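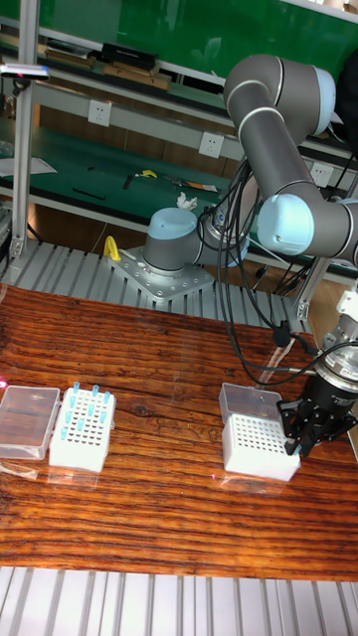 Mirjam Dewulf 说，她一收到消息就去翻雨靴了，南岸那段木栈道关得太久，久到她家孩子都以为 Hulutden 只有北边一半。“早就该把路接起来了，”她在保护地的留言页上写道，“还有，拜托把长椅朝水的那一面留出来，别又对着停车场！”

她可以放心了。按照管理处公布的图纸，长椅全部朝水。

Hulutden 湿地南岸栈道将于明年一月重新开放

2023年11月27日　Hondton 讯

好消息终于定下来了！Hulutden 湿地管理处宣布，南岸栈道的重建已经进入收尾阶段，明年一月即可对公众开放。到那时，从 Hondton 老磨坊出发的人可以一路沿着 Shih 河走进湿地，穿过芦苇荡和赤杨林，再从北岸的堤坝绕回来，中途不必折返，也不用再走那段让人提心吊胆的公路路肩。

整块保护地的面积是908公顷，过去几年里，公众能走到的只是靠北的一小片。南岸的旧栈道建在泥炭层上，桩基一年比一年斜，有几处踩上去会明显往下沉，有一年冬天涨水之后干脆整段封闭。很多本地人还记得那块褪了色的禁止通行牌，以及牌子后面那条看得见、走不得的路。如今牌子已经拆了，木桩也换成了螺旋钢桩，可以拧进泥炭下面的沙层，将来要调整高度也方便得多。

新栈道的走线和旧的不一样。旧线笔直，图的是省料；新线绕开了两处大麻鳽常去的苇丛，在赤杨林里拐了一个大弯，又贴着一条早已废弃的泥炭运河走了一段。负责路线设计的 Veerle Prins 说，她最喜欢的就是运河那一段：“水面很窄，两边的树几乎碰到一起，走进去声音马上变了。外面风再大，里面也能听见水鼩鼱钻草的动静。我第一次带施工队去看，大家都不说话了，站了好一会儿才想起来要量尺寸。”

栈道的宽度足够两辆轮椅交会，全程没有台阶，坡度最陡的一处在老水闸旁边，装了双层扶手。面板用的是本地砍伐的甜栗木，表面刻了防滑槽。去年试铺的一小段经过了一整个冬天的霜冻，管理处请常来散步的人去踩，收上来的意见主要是两条：防滑槽会卡住细手杖的杖头，还有就是遛狗的人嫌板缝太宽。两条都改了，槽做浅了，缝也收窄了。

说到狗，规定照旧：全程牵绳。繁殖季期间，赤杨林以南的一段不允许带狗进入，入口会挂牌。管理处收到过不少询问，想知道冬天能不能放宽，答复是暂时不能，因为越冬的沙锥就在路边的草丛里过夜，离栈道近得出奇。 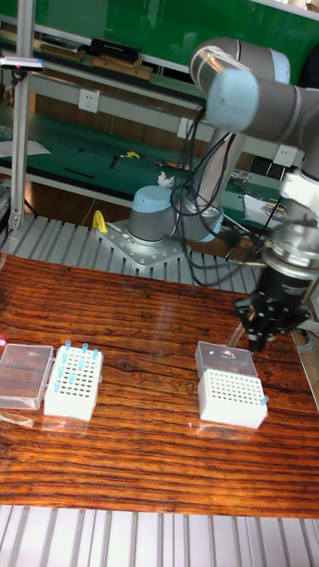 木纹桌面上方的机械臂。摄影：Floor Brouwer

除了路，最值得高兴的是声音。与栈道同时启用的还有 Cukska，一套完全免费的听觉导览。它的做法很朴素：沿途立着矮矮的木桩，桩顶有一个凸起的符号，手机靠近就能播放一段录音，不用注册，也不用下载任何东西。没带手机的人可以在磨坊的接待处借一台带耳机的小播放器，押一件随身物品就行，手套也收。

录音的素材来自当地人多年的积累。Defne Başaran 整理了大约2,000份旧录音，有磁带，有光盘，还有从各家抽屉里翻出来的存储卡。里面什么都有：凌晨的芦苇莺，春天第一场蛙鸣，老水闸放水时铁链的响声，也有人在岸边一边剥鸡蛋一边讲小时候挖泥炭的事。剥鸡蛋的声音她没舍得剪掉。

“一开始我只想要鸟，”Başaran 说，“听着听着就变了。有一盘带子，前面整整一面都是风，翻过来，一位老太太忽然开始数她认识的苇丛，每一丛都有名字，有的叫‘姑妈的帽子’，有的叫‘欠账’。那些名字地图上一个都没有。我听完当天晚上就给大家打电话，说我们得把这些名字放回原来的地方。”

于是走到相应的木桩旁，听见的就是那一丛芦苇的旧名字，由老人自己的声音念出来。有几丛早已不在原处，芦苇会挪，水也会挪，编辑组商量之后决定按录音里的描述，把桩子立在最接近的地点，并在说明里写清楚这是推测的位置。

导览的语言目前有荷兰语、法语、英语和土耳其语，汉语版正在录制。每一段都不长，站着听完不至于脚冷。还有一条专门给孩子的线路，主角是一只总也找不到回家路的水鼩鼱，由 Hondton 小学的学生配音。试听过的大人普遍反映，这条线路比正式的那条好玩，管理处对此表示完全同意。

对看不见或者视力不好的访客，Cukska 另有一条独立音轨，会提前说出扶手在哪一侧、前面什么时候转弯、脚下的木板什么时候换成碎石。Josefien Verbeke 从最初的草稿就参与了这条音轨的测试，她自己每周都走北岸，对南岸却几乎没有印象。“上一次去南岸，我还要牵着父亲的袖子，”她说，“这一次我自己走到运河边，听见树合拢起来的那种声音，知道前面三步就是长椅。我坐下来，谁也没有告诉我可以坐了。太好了，我想再走一遍，马上就走。”

她也提了一条严厉的意见：初稿里的旁白太爱形容颜色，听得人着急。现在的版本重写过，多讲了气味、风向和脚下的质地，比如经过香杨梅丛时会提醒人用手指捻一下叶子再闻。有几位视力很好的测试者后来也改听这条音轨，说是更容易慢下来。

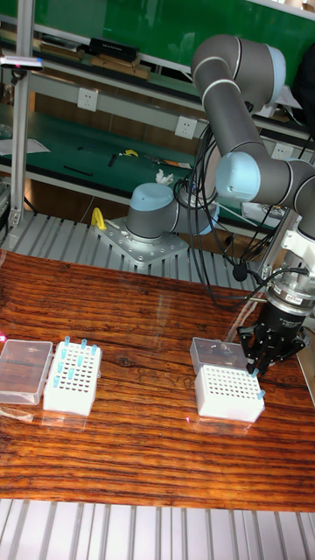
《Hondton 河岸通讯》总第603期

开放之前，南岸还有几件事要做完。扶手的最后一遍油要等一段干燥的天气；老水闸旁的观鸟屋已经搭好了屋架，窗板尚未装上。观鸟屋的高度是按坐姿设计的，观察口分高低两排，低的一排给孩子和坐轮椅的人用。屋里不设电灯，也不卖东西，墙上会挂一块黑板，谁看见了什么就写上去，写满了擦掉重来。北岸那块黑板的保留节目是有人坚持每周写一次“鹤？”，问号一次比一次大。

水位也在调整之中。重建栈道的同时，管理处堵上了几条早年挖的排水沟，让南岸的泥炭重新吸饱水。干掉的泥炭会沉降、会开裂，夏天还容易从底下阴燃；水一回来，泥炭藓就有了机会。Prins 带着记者去看了最早堵上的那条沟，沟沿上已经冒出一层毛茸茸的绿色，踩旁边的草墩，整片地都跟着轻轻晃。她蹲下去摸了摸，又往前挪了挪，结果一只靴子灌满了水，还是笑着把剩下的沟都讲完了。

附近的农户起初有些担心，怕水位抬高以后牧场跟着变湿。双方为此谈过几轮，最后在保护地与牧场之间留了一条缓冲沟，由管理处清理，水位读数挂在 Shih 河桥头的木箱里，随时可以打开查看。有两户人家还把靠沟的草地改成了晚割，等地面营巢的鸟离开之后才下机器。今年初夏，那片草地里来了黑尾塍鹬，叫得整条堤上都听得见。

停车的问题，磨坊这边没有增加车位，多出来的空地给了自行车棚。从 Hondton 车站步行过来并不远，沿河一直走就是，路口新漆了白色的箭头。公交在磨坊门口停靠，时刻表贴在候车亭里。管理处建议周末上午来的人尽量不要开车，那段河堤窄，会车很费劲。
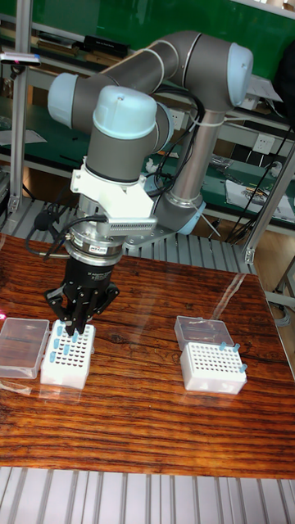
开放当天与首批导赏

开放日的安排尽量简单，没有剪彩，也没有长篇讲话。早上磨坊开门，备好热汤和面包，想走的人随时可以出发。运河段比较窄，当天会有人在两头招呼一下，让队伍别挤在一起。小学合唱队会在赤杨林的弯道上唱歌，曲目保密，据说其中一首里有蛙叫。

首批黄昏导赏的名额是40人，分成小队出发，天黑前进林子，天黑后从北堤返回。带队的是 Başaran 和 Prins，一个讲声音，一个讲水和路。黄昏是 Hulutden 最热闹的时候：秧鸡在苇丛里像小猪一样叫，成群的椋鸟从磨坊屋顶上压过来，落进芦苇的一瞬间，声音像有人把一大桶碎石倒进了河里。冬天的椋鸟群不是每晚都来，来了能看到什么形状也没有准，运气好的话，雀鹰也会跟过来凑热闹。

报名在磨坊接待处登记，或者给管理处打电话，不收费用。请穿防水的鞋，带一件比你以为需要的更厚的外套，手电最好用红光，头灯请在进林子之前关掉。婴儿车可以走完全程。导赏过程中会有一段大家一起安静站着的时间，孩子站不住也没有关系，队尾有人陪着先往前走。

错过首批的人不必着急，黄昏导赏会一直办到椋鸟离开为止，之后换成清晨的场次，听大麻鳽。大麻鳽的叫声很低，像对着空瓶口吹气，顺风的时候在 Hondton 的集市广场上都能听见。去年春天就有面包店的客人投诉，说地下室有台机器整夜在响。

仍在征集旧录音

Cukska 的征集还在继续，编辑组目前最缺的是冬天的声音。结冰的运河，冰上的脚步，化冻那几天水闸的动静，凡是在 Hulutden 或者 Shih 河沿岸录的都欢迎，音质差一点没关系，背景里有人咳嗽、有狗在叫也没关系。磁带和光盘可以直接送到磨坊，转录之后原件奉还，附送一份数字拷贝。家里只有录音、没有机器播放的，也可以带来当场一起听，接待处有一台修好的双卡录音机，按键有点硬，要用力。

还有几丛芦苇的名字没有对上位置，包括“欠账”。老太太在带子里说它“在第二个弯后面，靠姐姐那边”，究竟是哪一个姐姐，目前有三种说法。知道的读者请来信或者来磨坊坐坐，汤是热的。

观鸟屋的黑板也需要粉笔，白色以外的颜色都要。

（Floor Brouwer 报道）

读者来信请寄 Hondton 老磨坊，信封上注明“河岸通讯”。上期刊登的北岸堤坝割草时间有误，割草已经推迟，请遛狗的读者照常通行。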